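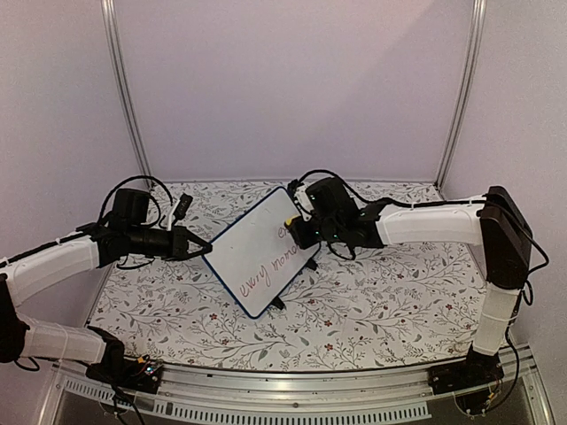 Research Associate, Receptor Binding Assays
Brondier, In Vitro Pharmacology Group
Location: Plendonside (on site)
Contract: full time, fixed term, extension possible
Reference: IVP-RA-3

Scope of the position

The In Vitro Pharmacology Group runs radioligand binding and functional assays on GPCR and ion channel targets for internal chemistry projects and for outside clients. The associate will take over the day-to-day running of the filtration binding line, which currently covers muscarinic, sigma and adrenergic receptor panels. The position reports to Žydrūnas Pärn.

Most of the work is competition binding in 96-well format on membrane preparations from transfected cells. A smaller part is saturation binding for new membrane lots and association/dissociation kinetics for selected compounds. The group also runs a calcium flux assay on a plate reader, and the associate will be trained on it during the first year.

Duties

Prepare and aliquot cell membranes, determine protein content by BCA, and release each lot against the Grernholm reference set.
Run single-point screens and full concentration-response curves in triplicate, with reference compounds on every plate.
Fit data to one-site and two-site models, report Ki by the Cheng-Prusoff correction, and flag curves with a Hill slope outside the accepted range.
Check for ligand depletion and adjust the assay volume or membrane amount where bound counts exceed the limit in the protocol.
Keep radioactive stock records, carry out wipe tests, and log waste by isotope.
Record all runs in Gidey, our electronic notebook, by the end of the working day.
Write short methods sections for client reports.

Throughput is 700 compounds per campaign at single point. Compounds showing displacement above the cutoff go forward to full curves the following week. Stock solutions are supplied in DMSO by compound management, and the associate is not expected to weigh solids except for reference standards.

Required

Bachelor's or master's degree in pharmacology, biochemistry or a related field.
At least 3 years of laboratory work after the degree, including hands-on binding or enzyme inhibition assays.
Working knowledge of nonlinear regression and of the difference between IC50, Ki and Kd as reported quantities.
Accurate multichannel pipetting at volumes down to 20 microliters.
Written English good enough for client reports.

Useful but not required

Radiation safety certificate (tritium and iodine-125). Training is given on site to those without one.
Experience with scintillation proximity assays.
Cell culture of HEK293 or CHO lines under antibiotic selection.
Basic scripting in R or Python for plate data.

Conditions

Working time is 100 percent of a full-time schedule. Part-time applications can't be considered for this post. Core hours are 9:30 to 15:00, and the rest of the day is arranged within the group. Kinetic runs occasionally go past normal hours, and the extra time is taken off later in the same month. Dosimeters and lab clothing are supplied. Work with open isotopes is restricted to Room B and requires a valid medical clearance, which is arranged after the offer is signed.

Application

Send one PDF containing a cover letter, a résumé, and the names of two people we may contact. The letter should name the assays you have run yourself, with the target, the ligand and the plate format. Please do not attach publications. Applications are read as they arrive and the call closes on Mon 21 February. Interviews take place on site and include a short data exercise: fitting one competition curve and commenting on nonspecific binding.
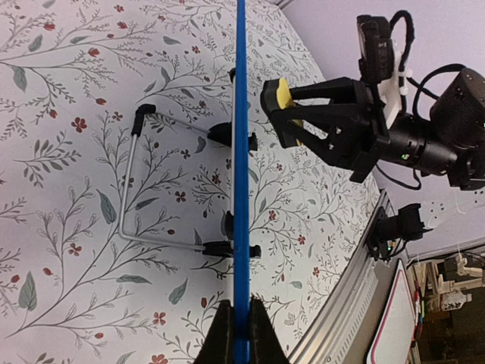
Žydrūnas Pärn adds that the data exercise is done on a group computer with the usual fitting software installed, that no calculations by hand are needed, and that applicants may ask for the raw counts as well as the normalized values. He would sooner see a curve rejected with a stated reason than a Ki reported from an incomplete one.

Questions about the assays may be sent to the group mailbox with the reference number in the subject line. Questions about pay grade and relocation go to the Brondier personnel office.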